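July, 9:40 pm
By Leokadia Domański

Ticket 1122: "The Ferryman's Debt" won't complete in Plaltham

Status: solved on my end, leaving it open until a second player confirms

OK, I finally have this one pinned down and I'm so happy about it! I love this side quest, so it was killing me to see it stuck in the journal.

What happens: you talk to Garnier at the Pludport dock, he sends you upriver to Plaltham to collect the ledger, you pick it up in the mill attic, and then the objective never changes. It keeps saying "Search the mill." Garnier only gives you his standard line about the tide, and the marker sits on the attic floor where the ledger used to be.

What I tried first:

- Reloading the autosave outside the mill. Same thing.
- Fast traveling to Pludport and back. Same thing.
- Sleeping until morning at the inn, 6 times in a row. Nothing, but I did get the dream cutscene, which is great if you haven't seen it.
- Verifying the game files. All fine.
- Dropping the ledger and picking it up again. You can't drop it, it's a quest item (I tried anyway).

Then I went back to a save from before the dock and played it again slowly. This time it worked, so I compared the two runs. In the broken one I had climbed the outside of the mill and gone in by the attic window. In the good one I used the front door and walked past Malinowski, who is asleep in the chair downstairs. Walking past him plays a short mumble, and the mumble is the trigger! Skip it and the ledger pickup doesn't count.

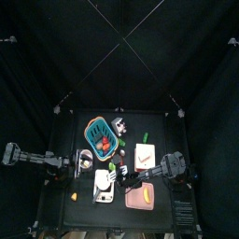
Can you still fix a save if you already have the ledger?

Go back to the mill, enter by the front door and stand next to Malinowski's chair until he mumbles. Then climb to the attic and step on the marker. The objective flipped to "Return to Garnier" for me right there, and I got the full reward of 50 silver plus the oar charm.

A couple of notes from more testing tonight. Don't wake him up. If you bump the chair he stands and walks outside, and you have to leave town and come back before he sits down again. Crouching is fine. Music volume makes no difference, I checked that too, and subtitles can be on or off.

I ran the fix on six saves, three early game and three late, and it worked on every one. All on normal difficulty. I haven't tried hard mode yet and would love to hear from anyone who has!

Still open: the map icon for the mill stays yellow after you finish. Looks cosmetic, will make a separate ticket.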